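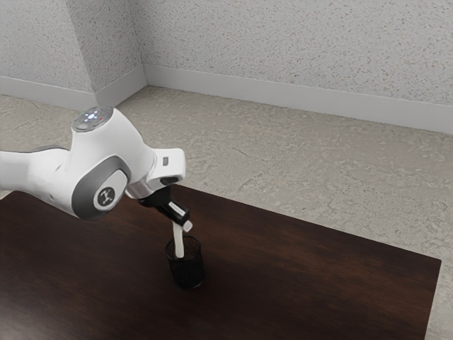 Cup task in sim, lower end of the strip inside the mesh cup, gripper still up at the top.

May 9, 2018 – insertion planner, cup task

Spent the day on the last stage of the place motion. The reach and the approach have been fine since the Kudo merge, so I left those alone and only touched the descent.

Ran 330 episodes overnight with the old straight-down descent. 77 failures. I went through the logs and most of them are the same thing: the planner treats the cup as a solid cylinder, so any goal pose with the object below the rim gets flagged as a collision and the solver gives back the nearest pose it likes, which is above the cup. Then the controller opens the gripper there.

Changes in Pledix:
- collision shape for the cup is now a ring of thin boxes plus a base, open at the top
- grasped object is attached to the wrist link at grasp time (it was attached one step late)
- descent stops on contact force or target depth, whichever comes first

The strip is slightly curved and the planner still models it as a straight box. You can see the effect in the render, where it goes in over the back rim toward the left side of the opening and not down the middle. It counts as a success under the current check, which only asks whether the lower end is inside the cup volume. I would like a second number for distance from the cup axis. Not today.

Mesh walls: Vulier's depth render gives holes near the top of the cup and a solid return lower down. The pose estimate jumps between frames when the wrist is close. For now I freeze the cup pose once the gripper is within 30 cm. Crude, but the cup doesn't move before contact.

Reran a short batch of 9 seeds taken from the failed set. All planned without the collision flag. Full run is queued on Clorkton tonight with the same seeds as before so the numbers compare.

To do
- curved model for the strip, three boxes is probably enough
- log axis offset at release
- check whether the wrist roll limit is still the old value – the config and the URDF disagree

2 comments | 0 shares

Recent entries
Gripper opening too early: timing notes
Attaching objects to the wrist link
Depth noise on thin and see-through parts
Seeds and repeat runs on Clorkton

© 2018 Pledix notebook | Contact | Back to top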